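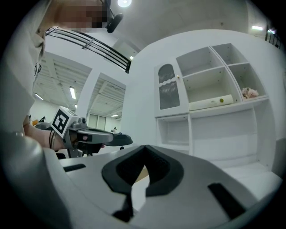
Fig. 1. Gray hand-held gripper with a black-and-white marker cube on top.

Introduction to Travel Geography
Handout 4: Reading a destination by its seasons
Njoroge Magesa
January 2022

Last week we looked at how a place gets described in brochures and on tourist board pages: so many beaches, so many hills, friendly people, good food. This week we add time. A beach in the dry season and the same beach in the long rains are close to being two different destinations, with different prices, different visitors and different ways of getting there.

Terms for this unit

High season: the months when most visitors come. It is set by weather in some places and by school calendars or religious holidays in others. In many places it is both.

Low season: the months with the fewest visitors. Some businesses close and others cut their prices.

Shoulder season: the weeks between the two. Usually short. Guidebooks recommend it so often that in some towns it is now as busy as the high season was before.

Access: everything a visitor needs in order to arrive – road, rail, ferry, airstrip, visa, and someone at the other end who knows you are coming.

Carrying capacity: the number of visitors a site can take before the site or the visit gets noticeably worse. There are three kinds and students mix them up in the exam every year. Physical capacity is how many people fit. Ecological capacity is how many the ground, water and wildlife can stand. Social capacity is how many the residents are willing to live with. The three numbers are almost never the same.

Case for this unit: the Skikura coast

We will use the Skikura coast through to the end of the term. It is small enough to draw on one sheet of paper. There are two settlements to remember.

Medine is the port. It has the market, the bank, the clinic and most of the guesthouses. The road from the interior ends at Medine, so almost every visitor passes through it whether they want to or not.

Kashindye is the village across the lagoon. It has the long beach, the mangrove channels and the old salt pans. There is no road. The track around the north end of the lagoon is 20 km long and floods in the wet months.

The crossing between them takes 20 minutes by motor launch. The launch is run by a company called Rellodeck, which also owns the jetty on the Medine side. It carries 120 passengers. In high season it makes 9 crossings a day in each direction, and in low season it goes when the captain judges there are enough people waiting.

Kashindye has beds for 200 visitors. Most of these are in family houses with two or three rooms to let. The rest are in one lodge at the south end of the beach.

What the figures tell you

Start with the launch. Nine crossings with 120 seats each gives 1,080 places a day toward Kashindye. Set that against 200 beds. Even with every bed taken by someone new, most of the people on a full launch would have to be residents or day visitors.

Day visitors matter for three reasons that we will come back to in Handout 6. They spend less per head in the village, they use the same water and toilets as everyone else, and they all leave at once. On the last boat of the day the jetty at Kashindye is the most crowded spot on the whole coast.

Now look at low season. The beds are still there but the timetable is not. A visitor can't plan a return trip to connect with the inland bus, so the usual tour operators drop Kashindye from their programs until the rains end. The weather gets the blame in the brochures. The mornings are often clear, though, and the birds in the mangroves are at their best. What has gone is access.

Keep this example in mind when you read that a place "has a short season." Ask what closes first. Sometimes it is the sky, sometimes the road, sometimes the one family who does the cooking has gone inland to plant.

A note on March

March is the month the two settlements disagree about. In Medine it counts as high season, with guesthouses full of domestic visitors who come for the fish market and stay in town. In Kashindye it counts as shoulder season, as the wind makes the lagoon rough in the afternoon and the later crossings are often called off. Any map or chart you draw for the coast as a whole will hide this. Draw two.

Common mistakes in last year's coursework

Treating seats as visitors. The launch carries schoolteachers, sacks of flour and people going to the clinic.

Using bed numbers as carrying capacity. Beds are one part of physical capacity. They say nothing about the well.

Copying the season dates from a guidebook without saying which settlement they refer to.

Writing that tourism "develops" a village. Say what was built, who paid for it and who uses it.

Calling the mangroves a swamp. Use mangrove forest or mangrove channels, and say whether you mean the lagoon side or the sea side.

Work for next week

Read the chapter on seasonality in the course reader. The section on ski resorts can be skipped.

Choose a destination you know in person. A home town is fine. Draw a twelve-month strip and mark high, shoulder and low season on it. Under the strip, write one line for each change, saying what causes it. If you think the cause is weather, name the exact thing the weather stops people from doing.

Bring a rough sketch map of the same place with every way in and out marked. We will pass these around at the start of class, so write clearly and put your name on the back.

Handout 5 covers borders and permits.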